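3.2 Plates, racks and where things dry

Second part of the household survey. The first (3.1) dealt with cups and glasses and most of what was said there about handles carries over, so not repeated. Plates are a different problem. They are flat, they are wide, they get stacked, and in most of the kitchens we visited in Ukberg and Beddoe there was one rack or none for the whole household.

Method as before. Kitchen diaries kept through May, 200 households, one page a day, pencil. Respondents ticked a box for where each plate went after washing: rack, towel, draining board, straight into the cupboard, other. "Other" turned out to be a much used box and we should have split it. Windowsill, top of the boiler, a chair. One household in Beddoe dried its plates on the ironing board all month and wrote this in every day without comment.

In all the diaries gave us 4,000 usable plate entries. Pages with tea on them were kept if the ticks could be read. Vivek Rajput did the coding for Ukberg, and the Beddoe pages were done later and in more of a rush, so the categories for the second batch are a bit coarser. Where the two disagree we have gone with Ukberg.

Rack users first. People who own a rack use it, mostly, but not for everything. Good plates are often kept out. By good plates we mean whatever the household called good: painted, wedding, granny's, the ones from holiday. Several diaries had a separate line added by hand for these. The usual treatment was towel, by hand, straight away, then back on the wall or shelf. Reasons given were chipping against the wire and "they look sad in there". The everyday white ones went in the rack and quite often stayed there till next used, so the rack is really a cupboard with holes. We had not planned for this. The form has no box for "never put away".

Size matters more than we thought. Dinner plates lean. In a rack with wide gaps a dinner plate tips back on to the one behind and the two touch along the rim, water sits in the join, and people complained of a grey line there. Side plates fall through sideways or lie down flat. Respondents in Ukberg had a habit of loading every second slot, which cures the leaning but halves the rack. Big families could not afford to do it and said so.

The foot ring is the other thing. Set a plate upside down on a flat board and water pools inside the ring – everyone knows this and everyone still gets a wet sleeve from it. Stood on edge the ring drains by itself, more or less. Deep rings drain worse than shallow. We asked at Dimero, who sell most of the tableware in the district, whether buyers ever turn a plate over in the shop. They said yes, but for the price.

Decorated plates get handled differently even by the same person on the same evening. In the follow-up visits we watched 4 households wash up after a normal meal. Plain plates were picked up any old how, thumb on the face, two at once. Patterned ones were held low down at the edge, kept clear of the others and put down one at a time. When asked, none of the four had noticed doing it. Small sample obviously, and they knew we were there.

Colour seems to come into it too, strong colours especially. Red was mentioned again and again as the one people worry will go. Whether it does go is outside this paper; see the glaze tests at Prokach, not yet written up. Figure 4 shows the type of plate meant by "decorated" in the coding sheet, held by the edge next to a rack of the wire kind.

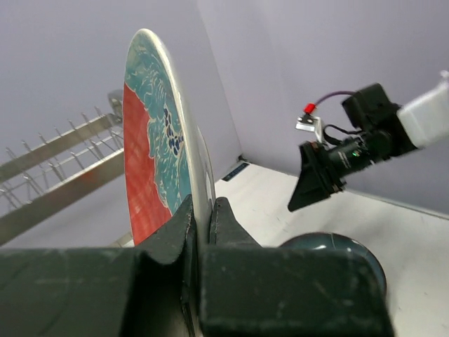

Figure 4. Decorated plate on edge, red ground with teal and light blue wave pattern, white rim; foot ring visible at the back. Wire dish rack to the left.

Note that the tines in this sort of rack are thin and upright and run in rows between two long bars. Respondents with wooden racks reported fewer chips but more smell, and they replaced them sooner. Wire racks were kept for years, some had outlived the plates bought with them.

No strong finding on cupboards. Plates dried by towel go away sooner, plates dried in the air go away late or not at all, which anyone could have guessed. Slightly more interesting is that households with a rack next to the cupboard were no quicker than those with it accross the room. Distance did not seem to matter. What did was whether someone else wanted the sink.

Cutlery is taken up in 3.3. Pans were left out of the diaries altogether, a mistake, and will need a seperate form.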